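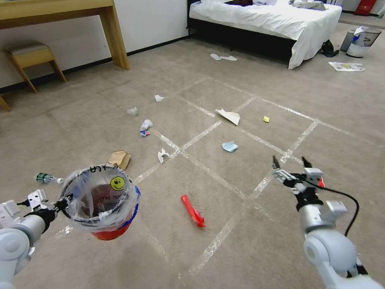 We've had the Niron two-arm tidying service on trial since June and people keep asking what it's like, so I'll put it all in one thread. I look after rooms at a small guest house. I'm not paid by anyone involved.

Niron is the robot. Flerkard is the firm that rents it out and sends the updates. You can't buy one outright at the moment, you pay by the month and they swap the unit if it fails. The smallest plan covers 32 room visits a month, which suits us.

The job I care most about is floor litter. Tissues, wrappers, bottles, paper bags, whatever gets dropped between the bed and the desk. It's dull work and hard on the back, and it was the main reason we asked for a trial.

It works with both arms. One gripper holds the bin by the rim and the other is left free for picking up. I was doubtful about that when I read the brochure. I thought one arm and a bin on the floor would do. But a small bin with a light liner slides about on carpet as soon as you touch it, so I've come round to it.

Liners matter more than you'd think. Fold yours well over the rim and tape it down. I use black tape because that's what was in the drawer. Flerkard sell their own clip rings for this and I can't see why you'd bother.

Floor marking: you lay white tape on the carpet in big rectangles and the robot works through them one at a time. Took me most of a morning the first time. Buy low-tack tape. The roll in the starter kit is stickier than I like and I've replaced it with my own.

What it's good at: paper bags, bottles lying on their side, anything with a bit of height. It goes down, closes, lifts, drops it in the bin. Slow, but I'm usually doing the bathroom next door so I don't mind slow.

What it's less good at: flat paper. A folded sheet or a sticky note lying flush on carpet can take it several goes, and now and then it gives up and flags the item on the tablet for me to pick up. Crumpled tissues are fine.

It needs telling what isn't rubbish. Slippers by the bed, clothes, bags on the floor. There's a keep list on the tablet and you have to go through it properly at the start. I skipped it once and spent a while fishing a sock out of a bin.

Setup visit was two hours. Caroline Nyamweya came out from Flerkard, walked the rooms with me and set the bin height for each one. She was clear about what it won't do, including wet spills and broken glass. I'd rather hear that on day one.

Support since then has been decent. I've raised 7 tickets and all but one were answered the same day. The odd one out was a question about billing — still waiting on that.

I also looked at Drelex. Cheaper per month, but it's a single arm on a trolley and the bin is fixed to the trolley, so it can't get in beside a bed in our smaller rooms. If your rooms are big it may be worth a look. Chege do a similar one but only for offices.

Cost for us is 87 a week on the trial rate, going up if we sign for the year. I haven't decided. I want to see it through a full busy month first — I'll add to this thread when I have.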